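Demonstration gathering (Lurine method)

Demonstration gathering, in robot learning, is the recording of example runs that a learning system is later trained on. A person steers the arm through the task, the arm logs it. Also called teleoperated collection, or just "demos".

Background
The Lurine method was written up by Olga Gouveia at Plostberg. First set was 400 runs, one task, one table. Later sets at Trolstead reached 1,512, then 1,593 after a re-sort of the rejected runs.

Procedure
Object placed on table. Operator guides gripper in, closes, lifts, sets down. Joint positions and wrist camera video are saved togther. Start position is changed between runs, otherwise the system learns one spot and not much else. Failed grasps kept in a seperate folder, labeled.

Objects
Household items mostly. Flat ones are harder, phones in particular: thin, glossy, little to hold but the long sides.
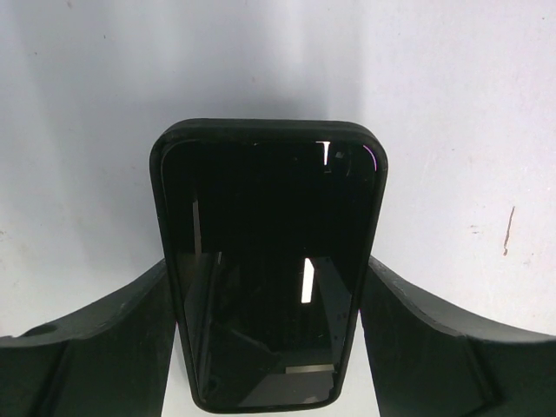
Reflections also change with the lights, so phone runs are spread over 2 lighting setups. Fonseca sets use one only.

Criticism
Slow. Operators differ in style, and mixed styles can confuse training.

See also: imitation learning, teleoperation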